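The Case Against the White Worktop

Gudrun Wendt, Kirkero

A white table top is a measuring instrument. It reports every contact made with it, at high contrast, under any light good enough to work by. Most people who buy one don't want a measuring instrument. They want a table, and they choose white on the grounds that it makes a small room look larger and goes with whatever else is in there. I have looked after shared work rooms for long enough to hold a firm view on this, and the view is that white is the wrong default for any surface where people write, draw or handle parts, unless the owner is prepared to clean it properly.

The word "properly" needs some definition. What accumulates on a matte white top falls into a few classes. There is loose matter, such as eraser crumbs, grit and dust. There is transferred matter, such as graphite, ink, and the grey polish that metal leaves behind when it is dragged. And there is damage, where the surface itself has been cut or abraded. From standing height all of them look the same. They are dark marks on a light ground, and the natural response to all of them is to take a cloth and rub.

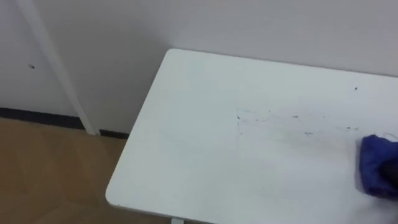

Rubbing is the correct response to one class only, and even there it is usually done badly. Graphite is a dry lubricant. A dry cloth pushed across a pencil line takes up part of it and spreads the remainder over a larger area, at lower density. The line has gone and a grey haze has taken its place. The haze is harder to see from directly above and much easier to see from a low angle, so the person cleaning is satisfied and the person who sits down next is not. I have watched tops go dull in the middle over a single winter by this mechanism, with no single event that anyone could point to.

Loose grit is worse. Rubbed dry, it acts as an abrasive between cloth and surface, and the marks it leaves belong to the third class, permanently. Graphite then settles into those fine scratches and makes them visible. At that stage people reach for a melamine sponge, and the sponge works, in the sense that it removes the graphite. It also removes a little of the surface each time. A matte finish treated this way develops patches of a different sheen, and there is no product that puts the original finish back.

My colleague Dirk Verbeke disagrees with me about most of this. His position is that a dark top gets just as dirty and merely conceals it, and that concealment is a poor quality in a work surface. He keeps a Minex top in white at home and wipes it down every evening at the same time as the kitchen. I accept the principle. A surface that shows dirt does get cleaned more often, provided that one person owns it and cares. In a shared room that condition fails. The marks are seen by everybody and attributed to somebody else.

There is also the question of what "clean" is for. A desk used for assembling small parts needs to be free of grit and grease. It does not need to be free of a faint pencil shadow. White makes no distinction between the two, and so effort goes to whatever has the strongest contrast. I have seen people spend several minutes on one ink dot and leave a film of grease across the rest of the board, the grease being transparent.

If you already have a white top, and many rooms do, the sensible course is to clean it in the right order. The sequence I use is short.

1. Clear the surface completely. Wiping round objects leaves outlines, and the outlines build up.

2. Remove loose matter first, with a soft brush or a vacuum nozzle held just off the board. No cloth yet.

3. Damp a microfibre cloth with warm water and one drop of washing-up liquid, and wring it until it no longer drips. Fold it in four. Folding gives you a flat face with even pressure; a bunched cloth presses hard on its ridges and barely touches between them.

4. Lift the marks by working inwards from the edge of the smudge, turning to a fresh face of the cloth after each pass. Working outwards enlarges the smudge.

5. For ink that remains, put isopropyl alcohol on the cloth, never directly on the board, and test it first on the underside or near a leg. 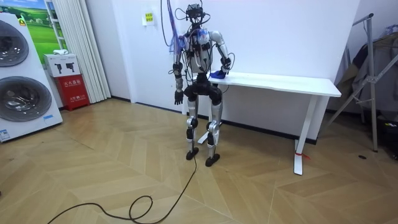 6. Rinse with a second cloth and plain water, then dry. Detergent left on a matte surface holds dust, and the board will look grey again within days.

Cloth colour

A small point, but one I am asked about. Use a coloured cloth if you like, but wash it separately before its first use. Strongly dyed cloths can shed colour when new, particularly with alcohol on them. A white or pale cloth has the advantage that you can see what it has picked up and when to turn it.

What I would buy instead

A mid-grey top with a slight speckle. Gadar make one and so do Meesuk, and the difference between them is mostly in the edge. On mid-grey, both pale dust and dark graphite are visible at close range, which is the range at which you clean, and neither is visible from the door. Dirk calls this a compromise — I call it a specification.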